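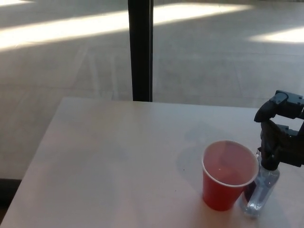
Can you take out the wall between the kitchen and dining room in a 1950s ranch without putting a post in the middle?

Usually, if the opening is short enough for a flush beam and there is something solid under both ends. Get an engineer to size it before you talk to any contractor about price.

Posted by adaeze_ogundipe, 30 June 2019

Thanks, that was quick. More background then. The house is a single-story ranch, brick on the front and siding on the other three sides. The wall I want gone runs parallel to the ridge, near the middle of the house. The opening would be 10 feet. I want the ceiling to run straight through with no drop. We also plan to put a larger window at the back so the dining end gets some light. It's dark by mid-afternoon in there.

A design-build firm called Prokach looked at it and said a dropped beam is the only sensible option. I don't love that.

ridgeline_rob wrote:

Parallel to the ridge and near the middle means it's almost certainly bearing. Are the ceiling joists lapped over it? Go up in the attic and look before you do anything else.

A dropped beam is cheaper and the joists stay where they are. With a flush beam they have to cut every joist, hang them on both sides and hold up the ceiling while they do it. Prokach isn't wrong about that.

chidubem.ekpo wrote:

I disagree with Rob on this one. We did a flush beam in a house of the same age and the extra labor was 4 days. The room reads as one space now. With a dropped beam you still feel where the old wall was, and you've spent most of the money anyway.

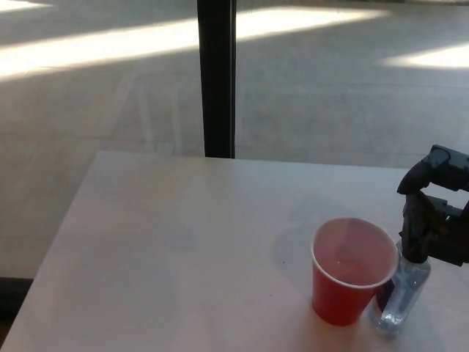 Red cup on the table

Our engineer charged $800 for the site visit and stamped drawings. The city wanted those for the permit, so it wasn't an optional cost.

ridgeline_rob wrote:

Four days with what size crew? And did you have ductwork or wiring in that ceiling? That's where these jobs go over budget. I'm not saying it can't be done – I'm saying she should price both.

chidubem.ekpo wrote:

Two guys and a helper. Some wiring, no ducts. Fair point about pricing both.

adaeze_ogundipe wrote:

I went up with a flashlight. The joists are lapped over the wall, so it's bearing. There's one run of old cable and what looks like a bathroom vent line that crosses at the hall end. I couldn't see any ducts.

The basement has a steel column under one end of the wall. Under the other end there's only a joist.
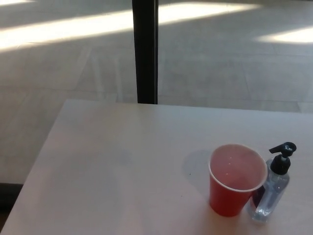
I'm guessing that second end needs a new footing, and I don't know how much of the basement floor would have to come up for it. The slab is painted and in decent shape. I'd hate to lose the shelving along that side too, but I suppose it can be moved.

ridgeline_rob wrote:

Yes, you'll probably need a footing. For one post they'd cut out a square of slab, dig, pour and patch. Call it 32 inches on a side, but the engineer sets the size based on the load and your soil. The shelves can go back afterward.

mid_century_miko wrote:

Slightly different view. Do you need the whole wall gone? We left a short return at each end of ours and it hid the posts, the light switches and a cold air return. Our architect (Afolabi, small office) drew it both ways and the full opening looked like a hallway with a stove in it. These houses were planned as separate rooms and the windows were placed to suit.

chidubem.ekpo wrote:

Returns are fine, but keep them short. I've seen people leave so much wall that it's just a wide doorway.

mid_century_miko wrote:

Ours are about as deep as the counter. Nobody has complained.

adaeze_ogundipe wrote:

I hadn't thought about returns. That would solve the switches. I'm still set on the flush ceiling unless the number is terrible. I've asked Prokach to quote both, and I have a call in to an engineer. If the permit goes through we'd like to start in August.

Does the back window need to be on the same permit?

ridgeline_rob wrote:

Put it on the same one. You're changing a header, so they'll want to see it either way. Ask the engineer to size that header on the same visit.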